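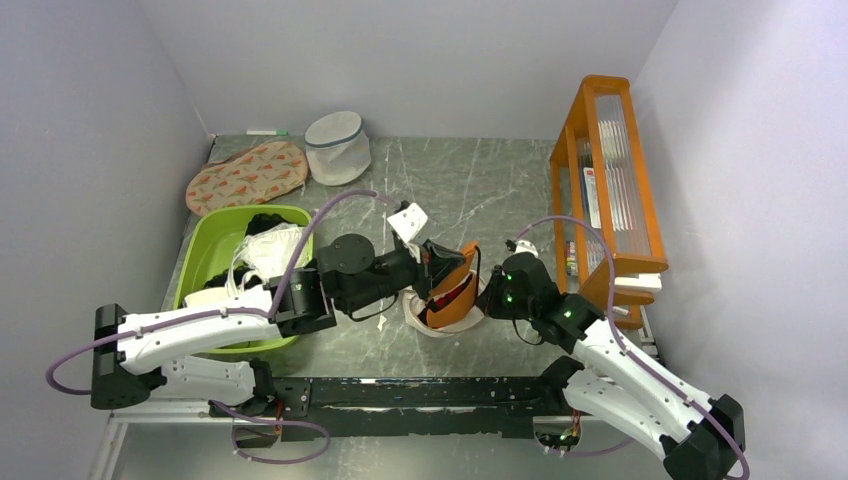
**Zwischenbericht Vorhaben Storkaneck, Arbeitspaket Wäsche**
Berichtszeitraum: April bis Juni
Verfasst von: Waraporn Bunnag
Empfänger: Fördergesellschaft Clelberg, z. Hd. Buppha Boonyarit

## Stand der Arbeiten

Im Berichtszeitraum wurden am zweiarmigen Tischaufbau 398 Durchläufe mit Textilien gefahren. Die Aufgabe ist seit dem Antrag unverändert: Kleidungsstücke einzeln aus einer Wanne nehmen, auf den Tisch legen, glatt ziehen und in einen Wäschekorb geben. Gefaltet wird noch nicht. Das Falten war für Mai vorgesehen und ist auf den Herbst verschoben.

Von den Durchläufen endeten fast 200 ohne Eingriff. Bei den übrigen musste jemand am Tisch nachhelfen oder abbrechen. Die häufigste Ursache ist weiterhin das Greifen von zwei Teilen auf einmal, vor allem bei dunklen Stoffen, die dicht beieinander liegen. Helle, grobe Stoffe werden deutlich sicherer erkannt.

## Was geht und was nicht

- Entnahme einzelner Teile aus der Wanne: brauchbar, aber langsam
- Ablegen auf einer Unterlage: zuverlässig
- Glattziehen mit beiden Armen: nur bei kleinen, flachen Stücken
- Socken, Träger, dünne Bänder: nicht brauchbar
- Ablage im Korb: zuverlässig, solange der Korb nicht verrutscht

Für ein einzelnes Teil benötigt der Aufbau derzeit im Mittel 60 Sekunden. Eine geübte Kraft in der Wäscherei Clastley, unserem Praxispartner, ist um ein Vielfaches schneller. Ein Einsatz im Betrieb oder im Haushalt ist auf diesem Stand nicht zu vertreten. Wir halten an der Einschätzung aus dem Antrag fest, dass zunächst nur das Vorsortieren in Frage kommt - und auch das unter Aufsicht.

## Abweichungen vom Plan

Die Greifbacken von Phuthong kamen mit drei Wochen Verspätung. Bis dahin wurde mit den alten Backen gearbeitet, die bei glatten Stoffen abrutschen. Die Ergebnisse vor und nach dem Wechsel werden im Abschlussbericht getrennt ausgewiesen.

Die Kosten liegen im Rahmen. Eine Umwidmung von Sachmitteln in Personalmittel wird voraussichtlich nötig, der Antrag dazu folgt gesondert.

## Nächste Schritte

Bis September sollen Versuche mit Wäsche aus Clastley laufen, zunächst nur Handtücher und T-Shirts. Parallel wird die Erkennung dunkler Stoffe überarbeitet. Offen ist noch, ob der Praxispartner die Teile sortiert oder gemischt anliefert. Wir bitten um Rückmeldung, ob ein Besuch am Versuchsstand im Juli gewünscht ist.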